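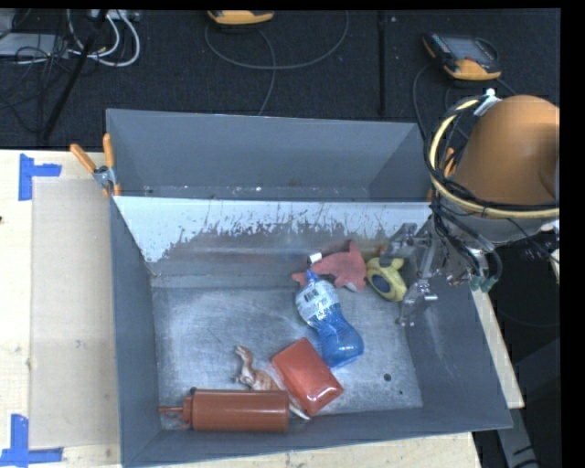

Ramesh Tiwari wrote to me after my last post to say I was being unfair to the Lerketti legs, that every supplier's listing says the same sort of thing, and that if I wanted a dining table I should stop reading product pages and buy one. He may be right about the last part. I'm still going to grumble about the first.

For anyone who missed it, I have a decent slab of ash and nothing to stand it on. I've been trying to buy a set of steel table legs since February. You would think this was simple. Four bits of metal, a plate at the top of each with holes in it, some screws. Instead I have spent my evenings reading the same paragraph under different company names, and I've come to distrust nearly every word in it.

Take "heavy duty". Every leg is heavy duty. The Lerketti ones are, the Koveven ones are, and so is a hairpin leg from a shop called Tripathi that wobbled when I leaned on the display table with one elbow. I asked the man there what load they were rated for and he said "plenty". I asked whether that was for one leg or the set. He went to look, and came back with a leaflet that said heavy duty.

Koveven at least give a number. Their page says the set was tested to 1,756. Tested to 1,756 what, it doesn't say. If it's pounds, fine, that's a lot of dinner. If it's newtons then it's two large people sitting on the edge, and my family has more than two large people in it. I emailed. The reply thanked me for my interest in their furniture solutions and attached the same page as a PDF, where the number had become 1,670. Still no unit. I've now got both versions saved in a folder, which my wife says is the point at which a hobby becomes something else.

Then there's the finish. "Powder coated" ought to mean something definite, and I'm told by people who do it for a living that it does. What it means on a product page is black. I ordered a single sample leg from Lerketti (you have to pay for the sample, and they take it off your order if you go ahead, which is a nice way of making you go ahead) and the coating came away at a corner of the plate the first time I put a screwdriver near it. Ramesh says I was careless with the screwdriver. I was putting in a screw, Ramesh. It's a table leg.

The steel underneath was perfectly all right, I'll give them that. The welds were neat on the side you see and less neat on the side you don't, and I can live with that. The holes in the plate were another matter. Three of them lined up with the paper template in the box. The fourth was out by enough that I'd have drilled the slab wrong if I had trusted the paper. I now have a rule, which is to throw the template away and mark through the plate itself with a sharp pencil. It costs you nothing and you'll only be cross once.

While I'm at it, slots. If you are fixing metal to solid wood, the wood is going to move across its width as the seasons change and the plate isn't. So you want slotted holes, or at least holes a bit bigger than the screw with a washer over them. Hardly any of the plates I've looked at have slots in them. I asked Tripathi about it and was told that modern wood doesn't move. I wrote that one down.

Si-eun Ryu left a long comment under the last post recommending a small fabricator out at Brolstead, and I went over on Tuesday. It's a proper workshop, noisy, with a kettle. They'll make two trestle frames instead of four separate legs, slots cut where I ask for them, and they quoted a price that made me swallow but didn't make me leave. I asked what weight the frames would take and the woman asked what I planned to put on them. First time in this whole business I've been asked a question back.

Still, I'm not getting carried away. I've been charmed by a kettle before. The lead time is "a couple of weeks", and I have had a couple of weeks from builders, from a sofa company and from a man who was going to fix the gate. The quote doesn't mention the levelling feet we talked about, so either they're included or they've been forgotten, and I'd like to know which before I pay a deposit. It doesn't mention bare steel or coated either. I've sent a list.

In the meantime the slab is leaning against the wall in the back room with blankets round it and we're eating off the old table, the one with the leg that screws in backwards. If anybody has bought from Koveven and knows what the 1,756 is measured in, please leave a comment. Same if you know why it went down by the time it reached the PDF. And Ramesh, if your own set is still standing in the spring, with the top flat and all the screws tight, I'll come round and say so in writing.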